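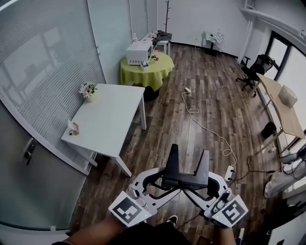 Pevodon desktop search, version 6. Indexes the stuff on your own drives plus whatever pages you saved off the web, and lets you search all of it from one box. Operators work like you'd expect: quotes for a phrase, minus to drop a word, site: for saved pages, near: for two words close together. Tags too. Tag a picture "wood-look planks" or "black shoe, white sole" and those words come up in the same search as your PDFs. No cloud, no account.

What you get

Program plus the Narkness page saver (browser add-on, seperate download)
80 file types, incl. old mail archives
Saved searches, up to 1,000
Printed operator card by Inger Kárason, 13 pages, stapled

Needs a 64 bit machine. First index is slow, leave it overnight. External drives have to be plugged in at the time, obviously.

Atero users: old index files import fine, tags too, saved searches don't. Sorry. Unai Olmedo is working on it, maybe by May.

Sold by Oddsson. One license, two computers. Upgrades from version 5 are free, just enter you old key.

Page updated 18 Oct 2020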